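Search Enter a word or question Go Clear

Do stitches really hold you together?

Somebody has probably told you that if you cut yourself badly, a doctor will "sew you up like a teddy bear". Grown-ups say this a lot. We don't think much of it, so we are going to check it bit by bit.

First, the claim itself. In October we asked children at schools near Plandau what they thought stitches were for, and got 359 answers back. Of those, 278 said that stitches mend a cut. It sounds right. It is a bit wrong, though. A stitch can't mend anything. It is only a piece of thread with a knot in it.

Your body does the mending. When skin is cut, blood comes out and starts to clot, which makes a sort of plug. Then your cells get to work under the plug and slowly build new skin across the gap. If the gap is wide, that's a big job, and the two edges may keep getting pulled apart whenever you move. Stitches hold the edges close to each other while the cells do the building. The proper word for surgical stitching is suturing (say it "SOO-cher-ing").

So the thread gets the credit and the cells do the work.

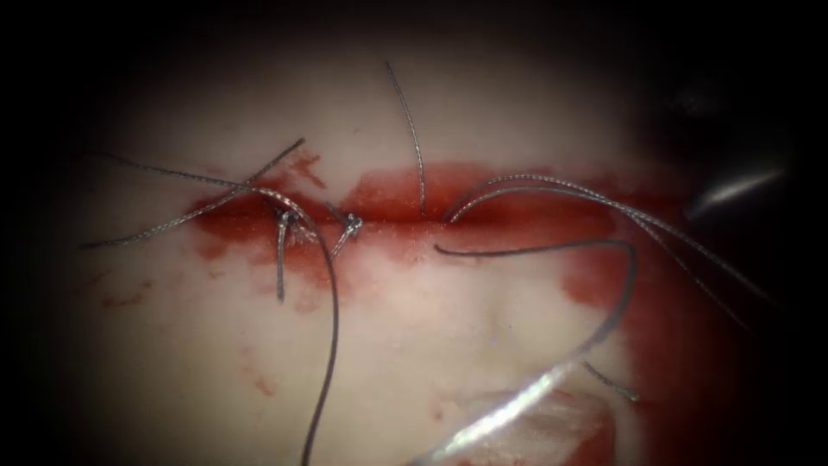

Next, the teddy bear. A bear's back seam is often one long thread going in and out, in and out, with a knot at the finish. Try snipping that thread in the middle and pulling, if the bear is yours and you don't mind. The whole seam can come undone. On skin, a surgeon will often put in separate stitches, each with its own knot, and snip the ends before going on to the next. If one comes loose the others are still there. It's slower, and you may wonder if all that tying is worth the bother. We think it is, having tried the experiment on the office rag doll, who is called Nina and who now leaks stuffing.

To be fair to the teddy bear people, surgeons do use long running stitches too. It depends on the cut and where it is. Be suspicious of anyone who says there is only one right way.

What about the needle? We also asked which of two drawings showed a surgeon's needle, a straight one or a curved one. The straight one got 232 votes. You can see why, as it's what lives in most sewing boxes. But think about how you sew cloth. You push the needle through from the front, then reach round the back and pull it out. You can't reach round the back of somebody's arm skin. The arm is in the way!

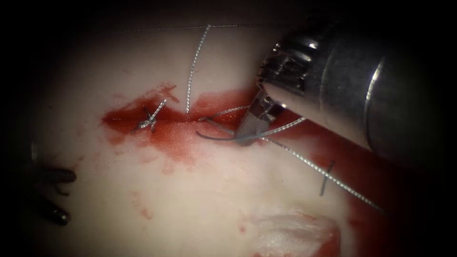

A curved needle goes in on one side of the cut, travels underneath and comes up on the other side, all from the top. You can test this with a banana and a bit of bent wire (ask before you borrow the wire, and don't eat the banana afterwards). Push the wire straight down and it just goes deeper. Turn it along its own curve and the point comes up again.

Because the needle is small and slippery, people usually don't hold it in their fingers. They grip it in the jaws of a tool and turn it.

Now for the thread. You might have heard that it's made of cat gut. We didn't believe it and we were right not to. There was a kind called catgut, but it was usually made from the insides of sheep or cows. Today there are plenty of sorts. Some are one smooth strand, a bit like fishing line. Some are braided, with lots of tiny strands plaited together. Braided thread tends to be easier to knot. Smooth thread slides through more easily but its knots can slip. Some threads break down inside the body and some have to be taken out later.

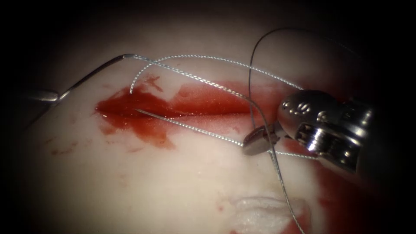

Curved needle, braided thread and a long slit to practise on.

Is it a new invention? No. People have been stitching wounds for more than 3,000 years, and they managed it with bone needles and with thread made from plants or hair. Some books tell you that ants were used as well, with their jaws clamped across the cut like little clips. We were very doubtful about that one. There are written accounts of it from several parts of the world, so we've moved it from "nonsense" to "probably, sometimes".

The claim we like least is printed on the box of the Zustix stitching kit: "Sew like a surgeon in ten minutes!" We gave it a go. After ten minutes we had a knot the size of a pea and a sore thumb. Real surgeons spend years learning, and a lot of that time goes on practice pads, making the same stitch again and again. A pad doesn't mind if you pull too hard. It doesn't wriggle either, and that's one reason to be careful about saying that someone who is good on a pad will be just as good on a person. A person breathes, and bleeds, and has a heartbeat.
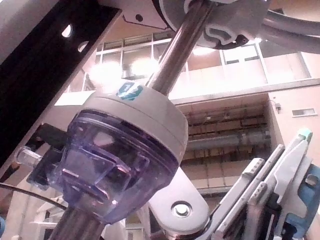

Words by Orla Tenwick
Children's science writer, Stornel
22 December 2021

Does red liquid on a pad make the practice better? Some teachers say yes, because blood makes things slippery and hides the line you're trying to follow. Try threading a needle with washing-up liquid on your fingers and you'll agree about the slippery part. Whether it makes anyone a better surgeon is harder to show. You would need two groups, one practising with the red stuff and one without, and then a fair test for both. If somebody tells you it works, ask them if they did that.

And do stitches hurt? People like to say "you won't feel a thing". Hmm. The skin is usually made numb first, and the injection that does it can sting for a bit. After that most people feel some tugging but no sharp pain. "You might feel a pinch and then some pulling" would be a more truthful thing to say, and we wish more grown-ups said it.

Small cuts often don't need stitches anyway. Sticky strips or a special skin glue can do the same job of keeping the edges close. Don't try it with the glue from your craft drawer. If a cut is deep, or keeps on bleeding, press a clean cloth on it and get an adult straight away.

More from Stornel
Why do scabs itch?
Is a dog's mouth really cleaner than yours?
Your letters: the great banana test
Can you catch a cold from wet hair?
Plandau schools survey: the silliest answers
Knots that slip and knots that don't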